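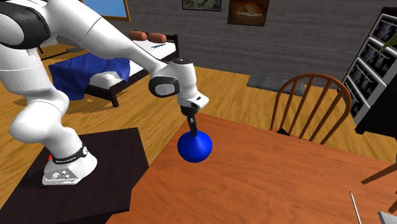
Legal Aid and Community Rights Team, Holulon Foundation

Holulon, November – A new two-year program offering free legal help and steady, practical support to people who speak up for the rights of domestic and home-based workers has opened in Holulon, and the organizers say they are delighted with the welcome it has had so far.

The program, which goes by the name Mikora, was launched at a morning gathering in the Goltari Hall, where paralegals, union members, teachers, lawyers and a good many domestic workers themselves (some of whom had come a long way by early bus, with children in tow) filled the seats well before the opening remarks began at half past nine. It is being run by the Holulon Foundation together with the Nuchit Women's Legal Center, and it will work in 11 districts, beginning with the four nearest the city and moving outward as local offices are made ready.

According to a statement shared at the launch, Mikora will train 60 community paralegals over its two years, most of them women who have worked in private homes at some point in their lives. They will learn how to take down a complaint properly, how to keep records safe, how to go with a worker to a police station or a labor office without speaking over her, and how to tell when a case needs a lawyer right away. The training is spread out over evenings and free afternoons so that people with jobs and families can finish it, and travel costs will be paid.

The Foundation said the idea grew out of a long string of conversations with workers' groups, who kept coming back to the same trouble. A woman who has not been paid for months, or who has been locked out of the house where she both works and sleeps, very often turns first to a neighbor or to somebody from her own village who is known for being good at sorting things out. Those helpers give their time gladly, but many of them have been threatened for it, and a few have been taken to court on charges that were later dropped. They have had very little to fall back on, and it was felt that any program meant for the workers ought to look after the helpers too.

For that reason a good part of the budget has been set aside for a protection fund. It can pay for a safe place to stay, a replacement phone, medical care, a lawyer's fee or a few weeks of lost wages, and the Nuchit center has promised to answer every request within two working days. Requests can be made by phone, in person, or through any of the member groups, and a person does not need to belong to an organization to ask.

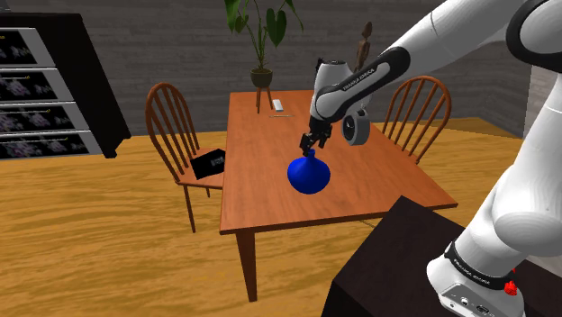 The center will also open a telephone line for workers and for those who help them, staffed from eight in the morning until nine at night. Calls will be answered in four languages at first, and the center is looking for speakers of two more. Anyone who would rather not give her name will not be asked for it, and the call will be free from any network.

Speakers at the launch were generous in their thanks to the workers' groups, who have read through draft after draft of the training manual and have sent it back with plenty of pencil in the margins. One whole chapter, on what to do when a worker's identity papers are being held by an employer, was rewritten at their urging. Another, on live-in workers under the age of eighteen, is still being worked on and should be added to the manual before the second round of training.

There was a lively discussion after the tea break, and it ran a good deal past its time. Several of the workers asked whether the program would help with written contracts, which most of them have never been offered. The organizers replied that a short contract in plain language, a single page with room for hours, wages and days off, is being prepared and will be given out free of charge at training centers, clinics and bus stations. Others wanted to know what would become of the telephone line when the two years are up. The Foundation said it would begin talks with the district offices early on, in the hope that the line can become part of their regular service, though it was careful to say that no promise had yet been made on that score.

A group of home-based garment workers raised the matter of piece rates, which do not fall neatly under the rules for domestic work. They were told that they are very much included, and that the paralegals will have a separate day of training on how such payments are worked out and how a dispute over them can be brought to a labor office.

Over 100 people attended, and a good number of them stayed on for lunch, which was cooked and served by a cooperative of former domestic workers from the eastern side of the city. The cooperative had a table by the door with pickles and embroidered bags for sale, and most of it was gone by early afternoon.

Applications for the first round of paralegal training are open now and will be taken until the end of the month at the Foundation's office and at the Nuchit center. Applicants should be at least twenty-one, should be able to read and write in one of the four program languages, and should have a letter from a community group, a place of worship, a school or a former trainer. No law background is called for. Those who cannot get a letter in time are warmly encouraged to come in anyway and have a talk with the staff, who will do what they can to help.

The first classes are set to begin in January in the Goltari Hall, with district classes to follow in the spring. A smaller gathering for lawyers who would like to take on cases without a fee will be held at the Nuchit center next month, and the center asks those who are interested to let the front desk know beforehand so that enough chairs and tea can be arranged.

Contact us | Privacy | © Holulon Foundation. All rights reserved. | Back to top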